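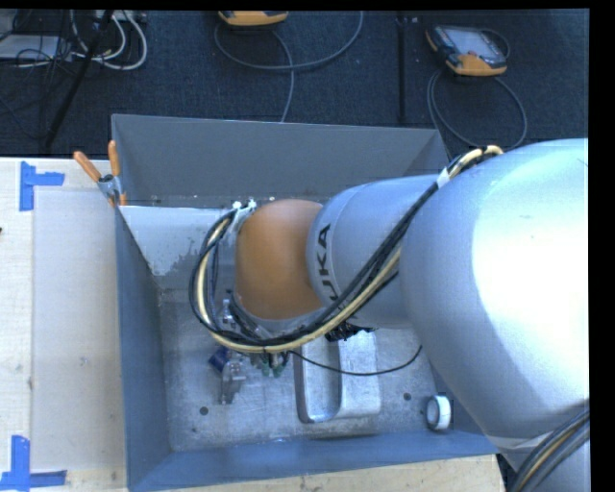 According to one reader of the first edition, Ferreira, the hardest part of running a stockroom is learning to say how much of something you don't need. The reader had spent 11 years in a parts store and wrote that this chapter should come before the one on purchasing. It now does.

# Chapter 2: Inventory and the Cost of Holding It

Inventory is anything a business keeps on hand to use or sell later. A bakery holds flour. A repair shop holds belts, filters, and screws. A clothing store holds coats in November that it ordered in spring. In each case money has been spent, and it will not come back until the goods leave the building.

Most accounting systems list inventory as an asset. This is correct, but it can mislead a new manager. A full shelf looks like wealth. It also takes up rent, needs light and insurance, and may spoil, go out of style, or get lost. These expenses together are called the **holding cost**.

## 2.1 Two kinds of cost

Consider Prusum, a company that sells replacement handles for kitchen cabinets. Prusum sells 2,000 handles a year of its most popular type. Each time it places an order with its supplier, Grotico, it pays a fixed charge for paperwork and delivery. The charge is the same whether the order is large or small. This is the **ordering cost**.

If Prusum orders once a year, it pays the charge once, but on the day of delivery it has a year's worth of handles to store. If it orders every week, the shelves stay nearly empty and the delivery charges pile up. The two costs pull in opposite directions. When one falls, the other rises.

The order size that gives the lowest total of the two is called the **economic order quantity**. For Prusum it comes out to 265 handles. We will work through the formula in Section 2.3. For now it is enough to see that a lowest point exists – and that it can be found with figures most firms already have.

## 2.2 Why firms keep extra

The simple case assumes that sales are steady and deliveries arrive on time. Neither is quite true. A store in Brorkness may sell twice as many handles in one month as in the next, and a truck may be held up by snow. To guard against this, firms keep an additional amount known as **safety stock**.

Safety stock has a holding cost like any other inventory. How much to keep depends on three questions:

- How much do sales vary from week to week?
- How long does a new order take to arrive, and how much does that time vary?
- What does it cost to run out?

The last question is the hardest to answer. A customer who finds no handles may wait, or may go to another store and stay there. The lost sale rarely appears in the books, so managers tend to guess at it. Section 2.4 gives a method for making that guess in a consistent way.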